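Using Up Drinks, Syrups and Juices Before They Go Bad

I am keeping house in a language which is not my first one, and I learned many of these tips by reading the back of packages with a dictionary. My mother threw away nothing. In my kitchen it was for a long time the opposite, and every month I poured flat soda and old juice in the sink. Now I do it seldom. The tips below are what I use every week, and I add to the page when I learn something.

The refrigerator door

The door is the warmest part of a refrigerator. Almost everybody keeps the drinks there, and for unopened soda this is no problem. Opened juice without preservatives should go on a shelf, toward the back. Milk also. In the door I keep mustard, pickles, soy sauce and the drinks which have a lot of sugar.

Write the day of opening on a piece of masking tape and put it on the cap or the shoulder of the bottle. Do not write on the label itself, the ink wipes off from the shiny ones when they sweat. Most juices want to be finished in 7 days after opening, but read what the package says, some of them say less.

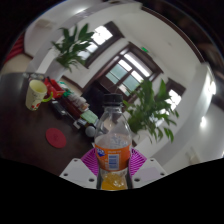
Eusebio Quintero wrote to me that tape on the cap gets lost in his house, as the children leave the caps everywhere, so he puts a rubber band on the neck instead: green for this week, red for last week. Whatever has a red band on Sunday evening goes in the freezer or down the drain. I tried it and I like it, but you must have a place for the bands or they disappear too. Mine are on a hook inside the cupboard door.

Keeping the bubbles

Close the cap hard, right after pouring, and keep the bottle cold. These two things do more than any gadget. I was given a pump stopper from Rurneo some years ago and I could not notice a difference with it. Squeezing the air out of a soft bottle before closing does not help either. The bottle wants to return to its shape and the gas comes out of the drink to fill the room.

If only a little is left, move it to a smaller bottle, but pour slowly along the wall, with the bottle tilted. Fast pouring makes foam and then you lose what you wanted to save.

Flat soda

Flat orange or lemon soda is good for cooking. Use it in place of the water in a simple sheet cake and take out a few spoons of the sugar. It is also good for glazing carrots: cover the bottom of the pan, add butter and salt, and let it cook down until it is sticky. Watch it at the end - the sugar goes from brown to black very fast, and then you will be scrubbing.

Do not use diet soda for the glaze. It does not thicken, and some sweeteners turn bitter in the heat.

Ice cubes from juice

Pour what is left of the juice in an ice tray and freeze it overnight. The next day put the cubes in a bag, press the air out and write on it what it is. Orange and mango look the same when frozen! I use the cubes in plain water in summer, and 2 cubes in a pan sauce when the meat is pork. Lemon juice I freeze separately, always without sugar, so it can go in fish or in tea.

Cordial and syrup

Homemade syrup goes moldy sooner than people think. I boil the bottles, fill them hot, and keep them in the refrigerator after they cool down. Glass only for this, please. A soda bottle of thin plastic will shrink and bend when you pour something hot in it, and it can fall over and burn your hand. My small bottles are 333 ml and this is a good size for two people, it is finished before it can spoil. They came from Jayasinghe, the shop with the preserving things, but any bottle with a tight cap will do.

Sticky rings on shelves

Warm water first, soap second. Lay a wet cloth on the ring, go do something else, and come back when the sugar is soft. Then it wipes away in one movement. With a dry sponge you only scratch the shelf. In the refrigerator I put a folded paper towel under every bottle that drips, and change it on cleaning day.

Stains from orange drink

On cotton: rinse from the back of the cloth with cold water as soon as possible, then rub with dish soap, wait a little, and wash as usual. Look at it before it goes in the dryer, the heat will fix what remains. On a carpet, press with a white towel and do not rub. I have once used a blue towel and had then two stains.

On a wooden table a small amount of baking soda with water, rubbed gently along the grain, takes away the most of it. Try it in a corner first. 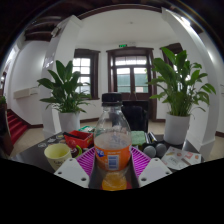
Orange drink in a clear plastic bottle with a black cap.

Empty bottles

Rinse them with cold water, let them drain upside down in the dish rack, and put the cap on again if your recycling accepts it so. Ours does. If a smell stays inside, put in a spoon of baking soda and warm water, shake, and leave it until morning.

One with a narrow neck can be dried with a strip of kitchen paper. Twist it, push it in so that the end stays outside, and pull it out after some hours. I use such bottles for watering the seedlings, with small holes made in the cap by a hot needle. Hold the needle with pliers.

Last changed on July 22, 2022. The part about freezing whole fruit I will write in August, when the plums are ready.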